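Frequently Asked Questions: The Omo River Border Monitoring Mission

Last updated 1 December 2020

What is the mission?
It is a civilian monitoring mission set up by Skernodance, a peace and security institute. Its observers record ceasefire violations along the Brarkanik line and publish what they find. They carry no weapons and have no power to arrest anyone.

Who runs it?
Ifeoma Akande heads the mission. Morenike Odukoya is her deputy and handles contact with both governments.

Is this a peacekeeping force?
No. A peacekeeping force needs a mandate and troops. We have neither. Both sides agreed in writing to let observers in, and either side can withdraw that agreement with 2 weeks' notice.

How long is the line you monitor?
It runs 412 kilometers, from the Rustad crossing to the lower Omo valley. Observers can reach most of it by road. The eastern section is closed to us because of land mines.

How many violations have you recorded?
773 since March. Most were small arms fire. A violation is counted once, even when both sides report it.

Do you say who fired first?
Only when our own observers saw or heard it. Otherwise the report gives the location, the time and the type of weapon, and leaves the question open. Both governments have complained about this -- we have not changed the rule.

What about people who fled the fighting?
More than 3000 people left the villages near Rustad. We do not deliver aid, but we pass on requests for safe passage to both commands.

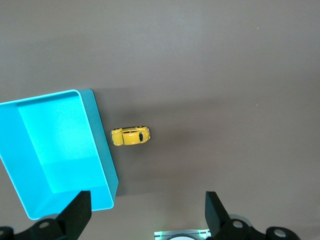 Can residents report an incident?
Yes. Call or visit the field office in Rustad. Names are kept out of the public reports and are not shared with either army.

Can journalists travel with the observers?
Not at present. Written questions go to the deputy head of mission, who answers them after the weekly report is out.

When does the mission end?
The current agreement runs through March. An extension has to be signed by both governments, and talks on it have started.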